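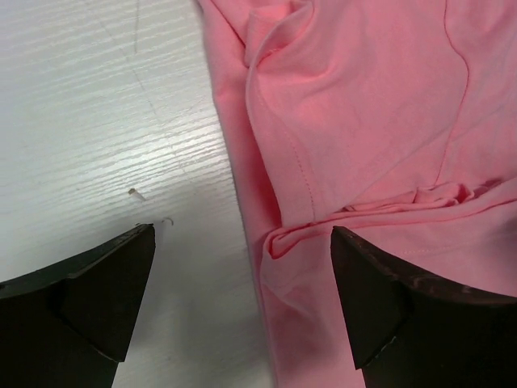 Dorna Street Clothes Bank, Sorting and Folding Team

Starting on the summer tops this month. A few notes for anyone joining the folding table in August, as the same questions come up every time.

Pink cotton first. Knits like this one crease as soon as they're dropped in a heap, so shake each one out, find the hem, and lay it face down before you fold anything.

If the hem has rolled up on itself, flatten it with your hand from the middle outwards. Don't tug the ends. Cotton knit stretches and then the hem goes wavy and stays wavy.

Follow the seams. Side seam to side seam, sleeves in, then fold in half and in half again. If the seams don't meet, the top has twisted in somebody's washing machine. Fold it anyway, square to the shoulders, and put it in the second tray.

Wipe the white table between batches. Bits of thread and fluff collect on it and end up on the next thing you put down. Dry cloth is fine. The scratches won't come out, we've tried.

Theophilus Kyei asked whether we still iron. No. We stopped in spring. A flat fold and a night under the other piles does enough for T-shirts. Shirts with collars still go to Ansel Villanueva, who has the steamer.

Stock so far: 368 tops folded and shelved. The target is 700 before the schools go back. Children's sizes are going out quickest.

Sizes go on the shelf edge, not on the garment. The Gultex labels we used last year left glue on the fabric and we had to throw some things away. Please don't use up the old roll.

Stains: hold it up to the window before folding. Marks on pale pink are easy to miss under the strip light, mostly at the neck and underarms. Anything marked goes in the rag sack by the door.

We need 2 more people for the late session, 6 pm until we finish. Sitting down is fine, the stools are the right height for the table. Reply here or leave your name on the sheet in the hallway.

Also, whoever took the good scissors home, please bring them back.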